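Multi-finger hand vs parallel gripper for thin-walled cups
Forum: End effectors and tooling
15 replies

torque_ripple
We are deciding what to bolt on for the next block of tabletop work and I would like some numbers from people who have run both. The task is stacking light plastic cups, with other household stuff on the same table. Options are a two-jaw parallel gripper (the Fetham one with the silicone pads) or a five-finger hand on the same arm. The Fetham is cheaper, lighter and I already have the controller code. My worry is cup deformation. With the jaws set to anything firm enough to survive a quick move, the rim goes oval and then it won't seat in the next cup.

Has anyone measured this, or is it all gut feel?

gantry_goat
Parallel gripper, no contest. Fewer joints, fewer things to calibrate, known contact points. You are picking up cups. Drop the force limit and slow the arm down near the stack. If the rim goes oval you are gripping too high. Grip in the bottom third.

torque_ripple
Gripping in the bottom third doesn't work for nesting. The bottom third is the part that has to go inside the other cup. The jaws hit the rim of the lower cup before the upper one is seated, so I have to release early and let it drop. Sometimes it drops straight.

gantry_goat
Then release early. A cup weighs nothing and it will self-centre on the taper.

m_halvard_rig
It self-centres if it is released level. Ours was never level, as one pad always let go slightly before the other. We ended up adding a tap-down move with closed jaws after the release, which fixed most of it and added time to every cycle.

servo_smell
We did a comparison at the Oltusbridge lab last November, same arm, same operator, same cups. The total was 3,049 grasps logged, all objects, both end effectors. I can't post the whole sheet but the short version for cups:

Picking up a lone upright cup: parallel gripper better. Faster and fewer misses.
Picking up a cup that was lying down: hand better, by a wide margin.
Nesting one cup in another: hand better, but only after we stopped using the default power grasp.

The default closes all the fingers evenly and squashes the cup. We moved to a grasp where the index and middle oppose the thumb and the rest only follow to light contact. Finger current limit at 15 percent of max. Over 60 percent and the wall buckles on every cup we tried.

gantry_goat
How long did it take to get that grasp working? I suspect that cost never shows up in these comparisons.

servo_smell
Most of a month. It is a fair point and it is in our write-up. The hand also needed its tendons re-tensioned partway through, and the gripper needed nothing.

pixel_pitch
Nobody has brought up cameras yet. A hand blocks far more of the view than two jaws do. With only a high camera looking down past the wrist, you lose the rim of the target cup right when you need it. We run a second one lower, at chest height, and fuse the two. If you only have budget for one view, that should count against the hand.

torque_ripple
Is the lower view enough alone?

pixel_pitch
For the last bit of the approach, yes. For finding things on the table, no. Objects hide each other when you look across from a low angle. The high view also makes it much easier to plan around clutter.

m_halvard_rig
Agree on two views. Check your exposure too. On a plain white cloth ours kept pulling the exposure down and the dark fingers turned into one black blob. A printed cloth helped with that, but our segmentation then started finding cups in the pattern. We retrained on the Milen set with patterned backgrounds added and it settled.

servo_smell
I got the all-clear to post a couple from the hand side of our runs. Chest camera first, then the head camera. Mixed clutter, cups in the middle, modified grasp.

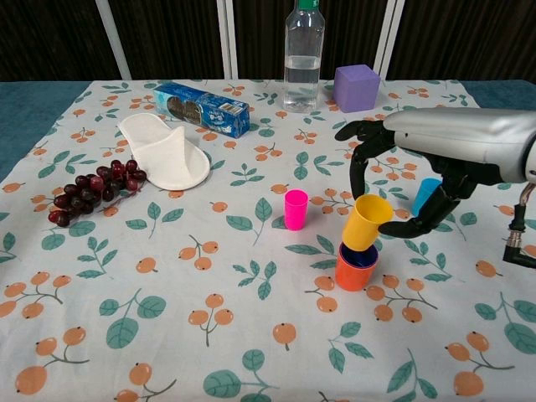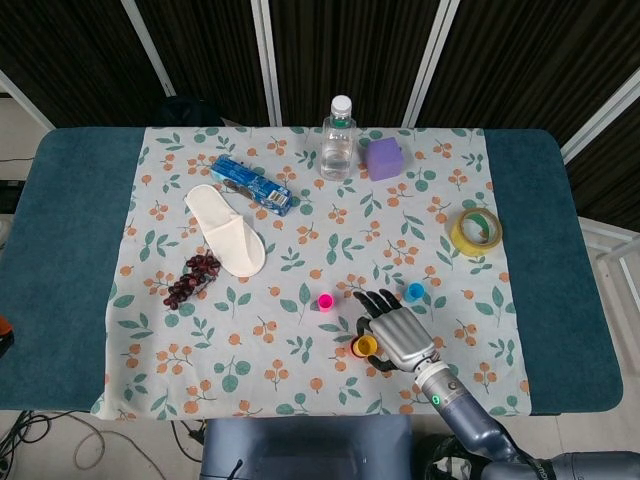 On the numbers again, since someone messaged me about it: the current limit is per finger, and the thumb gets its own value. If you set the thumb the same as the others it loses, and the cup rotates toward the palm as the fingers close. We run the thumb 5 points higher. There is also a short settle delay before the lift. Without it the arm starts moving while the outer fingers are still coming in and the cup tilts.

gantry_goat
Noted on the thumb. I still say that for a cups-only job this is a lot of hardware. For the mixed table I'll give you the hand. Two jaws on a soft bunch of fruit or a floppy slipper is not something I'd want to tune.

servo_smell
For cups only I would buy the Fetham as well.

pixel_pitch
What are you using for the hand controller? The stock one or the Đồng firmware?

servo_smell
Đồng. The stock firmware only gives you one current limit for the whole hand, so the thumb trick isn't possible. Be careful with the update, it resets the joint zeros without telling you. Save them first.

torque_ripple
Thanks all. My table is mixed, so I'm leaning toward the hand, with the jaws kept as a spare. I'll start with the index and middle opposing the thumb at 15 percent and work up from there. Does the settle delay need to change with object weight, or do you leave it fixed?

servo_smell
Fixed for cups. For the full bottle we doubled it.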